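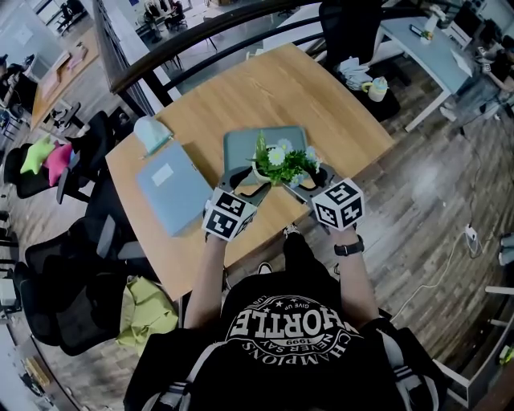
Desk plants, real or fake?
Started by kotian23, 20 August 2022

kotian23
moving to a desk with zero window light. had a real pothos at the old one, did fine till June then just yellowed. do I go fake this time or get a grow bulb? trying not to spend much

birard
Fake. small one, white pot, done. dust it once a month

nanik_
disagree. fake ones look sad after a year, the leaves fade and then its a dust magnet. a snake plant will live in a closet

birard
mine hasn't faded. four years. and no snake plant lives in a closet, it just dies slow

nanik_
lol ok fair, but with a bulb it's fine. 700 lumens on a timer, clip it to the shelf

kotian23
how close does the bulb go?

asier
Foot or so above the leaves. I'd go brighter than 700 tho, mine is 1000 and the pothos finally put out new growth. Also you prob overwatered, yellow leaves + low light = wet roots most of the time

kotian23
every 3 days... so yeah

asier
Way too much. Stick a finger in, if teh soil is damp leave it alone

birard
or. plastic. no finger needed

nanik_
plastic daisies in the same spot for four years, no thanks

kotian23
ok getting the 1000 and one snake plant. if it dies I'm buying the fake

birard
see you in the spring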